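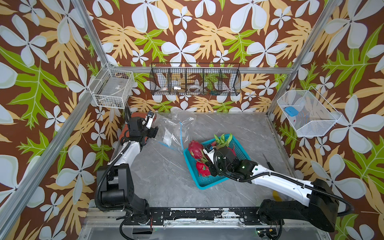

Dragon fruit and peas at the student robot club's bench, Grindstead open day

We got to Grindstead a bit after the doors opened, which meant the parking lot by the gym was already full and we had to leave the car up by the church and walk down in the drizzle. My nephew has been asking to see the robotics club since he heard they had arms you could drive yourself, so he was half a block ahead of me the whole way. I had promised him an hour. We stayed until they started stacking chairs!

The club meets in the old print shop behind the main building. You go past the ceramics room (worth a peek, somebody had made a very good teapot shaped like a hen) and down a ramp, and then you hear fans and a lot of teenagers talking at once. There were 15 students on duty, all in the same green T-shirts, and they took turns showing people around in small groups. Ours was led by a junior who talked so fast I missed the first part, but she slowed down once my nephew started asking questions.

The bench everybody crowded around was the two-arm one. I had pictured something gray and serious, and instead the walls inside are covered in this wild tropical wallpaper, big pale flowers and yellow leaves on brown, like the bathroom of a very confident aunt. I loved it. There are baskets on the walls for bits and pieces, and the arms sit side by side on a long black rail at the front. The rail is scuffed and chipped all over and I liked it more for that. You could tell me it had been through a war and I'd believe you.

This year's project is called Gaber, and it's all about groceries. The idea is that the arms learn to sort fruit and vegetables out of a basket and into bags, and the students pick the produce themselves. When our group got there it was dragon fruit and a bunch of green pea pods in a teal basket, with the right arm reaching down in among the fruit and little green lights glowing on its gripper. My nephew had never seen a dragon fruit before and for a minute he was much more interested in that than in the robot.

I asked why they didn't use apples. The junior said apples were last semester, and apples are easy — they're round and they don't mind being squeezed a little. A dragon fruit has those floppy scales, so the fingers can catch on a scale and lift nothing. The peas are worse. She said the team had a running score on the whiteboard for peas, and when I went to look, it said 9 good picks out of 30 tries, with a sad face next to it and "BETTER THAN MARCH 1!!" underneath. I think I'd be proud of that too.

The part I hadn't understood before is how much of it is just people doing the same thing over and over. They practice each job by hand first, steering the arms, and they want 300 clean runs before the regional meet in Gotedton. They have a sign-up sheet for it, like a bake sale. One boy told me he'd done so many bag runs he was dreaming about zippers.

Their teacher is Krešimir Omerović, and we caught him for a few minutes by the coffee. He used to teach wood shop and still runs the place that way: broom by the door, tools back where they came from, no drinks near the electronics. I asked what the hardest thing was and he said getting the kids to write down what went wrong. They all want to write down what went right. He showed me one of the notebooks and there was a full page on a single dropped pea pod, with a drawing.

Visitors could try a smaller practice arm in the corner, moving foam blocks into a cup. The line was long but it went quickly. My nephew got two blocks in and knocked the cup over with the third, and the girl running it cheered anyway. I got none in. I'm blaming my glasses.

There was also a table from Imex, a local shop that gives the club its leftover cable and screws, and they were handing out pencils and very good oatmeal cookies. I took one for the walk back and then one more — it was uphill!

If you want to go, the club opens the print shop again after the Gotedton meet. Use the back gate, not the front one, and wear something warm because they keep the ramp door propped open all afternoon. My nephew has already asked if he can bring a pineapple.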